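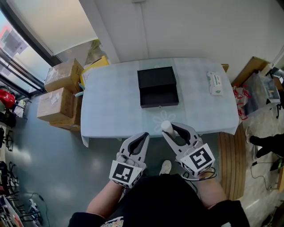 Open day at Wulo, or how I learned to respect a cup

I drove over to Porkville in August for the Wulo open day, expecting arms swinging around behind glass and possibly a robot dog. I got a tablecloth.

It was a nice tablecloth, pale blue with a flower pattern, and there was a black box with its lid up and a package of wet wipes. A person in a black shirt stood there with a gripper in each hand, each with two curved fingers and a printed black-and-white square riding on top of a little white cube. The right one had hold of a small white cup. This was the demonstration. My nephew, who is 7 and had been promised robots, asked when it would start.

It had started. The way Wulo works, a human does the chore first, wearing out their own wrists, and the robot studies the recordings later. The squares are how the computer keeps track of where each gripper is. I asked how many times you have to do one chore and was told 200 before anybody gets excited, and 2000 before it's worth showing to a customer. The counter on their wall that afternoon said 2826. I thought about my own kitchen and felt tired.

Then they let visitors try. I can report that picking up a cup with two stiff fingers at the end of a handle is like eating peas with barbecue tongs. You lose all feeling for how hard you're squeezing, and your elbows start doing things you didn't ask for. I knocked the cup over twice and got a very kind nod from the staff, the sort you give a toddler with a violin. My nephew got it on his first go and has mentioned it at every meal since.

Afterward there was a talk about Jatoi, their sorting project, in a room with too few chairs. I followed the first half. The coffee came from Farkisitz down the street – better than it needed to be for a free event, and I had three.

They're doing another open day next summer, and by then the arm is supposed to handle the cup by itself. I've signed us both up. Parking is behind the building, and the sign for it is on the wrong side of the road if you come in from the highway.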